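Open day at Drirkside: a tabletop cell that exists only in software

The simulation group at Drirkside opened its doors on October 11, 2024, and gave most of the afternoon to one virtual workcell, known in-house as Femarine. The group's lead engineer took questions between runs.

The cell is a single arm on a perforated platform, with household items and two plastic crates within reach. "We keep the set ordinary," the engineer said. "Mugs, a plate, a bowl, a banana. If the planner fails on a mug, we want to know before it gets near hardware."

Each session draws from a library of 94 object models. Layouts are generated from a seed, so a failed run can be reopened with every item in its original position.
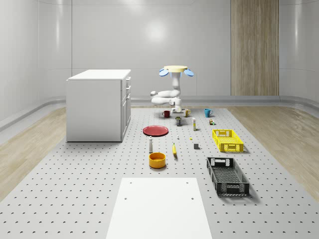 Quintana asked whether contact forces in the simulator could be trusted for thin objects such as plates. Only partly, the engineer replied. Friction at a plate rim is the weakest part of the model, and the group reports those results separately.

Throughput is the main argument for working this way. The overnight batch before the open day ran 1,000 layouts and completed 621 without a dropped or misplaced item. "That is a mediocre number, and we publish it," the engineer said. "Most of the losses are approach angles — the wrist picks a path that is legal and useless."

Visitors were shown the same cell from more than one viewpoint. The engineer said changes of view had exposed errors in pose estimation that a fixed camera had hidden for almost 14 weeks.
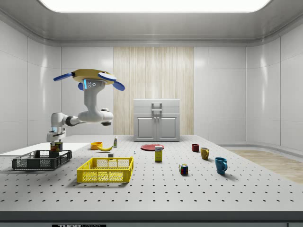

The Femarine cell in simulation, with the gripper raised clear of the objects.

The next release, Ganda, will add deformable items. Cloth is first on the list. "Bags come later," the engineer said. "We have tried bags."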